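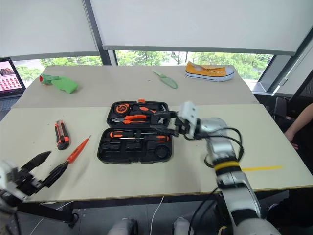 2 min read

Friday, August 28, 2020. Bench notes, two-arm cell, Gamside

Toolkit packing again. Writing down the rules we keep half agreeing on so they stop living in three different chat threads.

Knife: blade in and locked before it goes on the table. Check by hand, every reset, even if you did it last time. Left arm doesn't care which end it picks up, you will. Same goes for the voltage tester, the tip is thin and it counts as a sharp. If either gets dropped, stop the run, don't fish for it.

Hands. Anyone at the table corner keeps arms off the top while the arms are live. Lean on your own desk. Person nearest the right arm has the stop button within reach, and says "live" out loud before starting. Tkachuk rig has the same rule and they stick to it better than us.

Speed cap stays at 500 mm/s for tool work. Seen it set higher in two configs since February, have put both back. If you need it faster, write it here with a reason.

Case: open flat, hinge across, lower tray towards us. Don't push the pliers down hard by hand on reset, they sit too tight and the gripper just drags the whole case. Tape measure goes in first, otherwise it catches the handle next to it. Ask Plemwood if they have a case with softer slots??

Back table is for objects from the other tasks (trowel, yellow shoe, green toy). Fine to leave there, not fine to let them creep forward. Anything past the join between tables is in the workspace and has to be in the log.

Cable under the near table: wants clipping up. Put on the list 6 weeks ago. Still on the list.

Logging: Amivov form wants object list, start layout and who reset. Episodes with no start layout get binned, no arguing. Lost 74 that way out of the last 500, mostly mine tbh.

Blinds, pick a height and leave them. Half down is ok. Note it if you chnage it mid session.

To do
- print hand rule, stick it by the laptop
- new yellow tape for the near table
- spare fingers for right gripper, order 2 sets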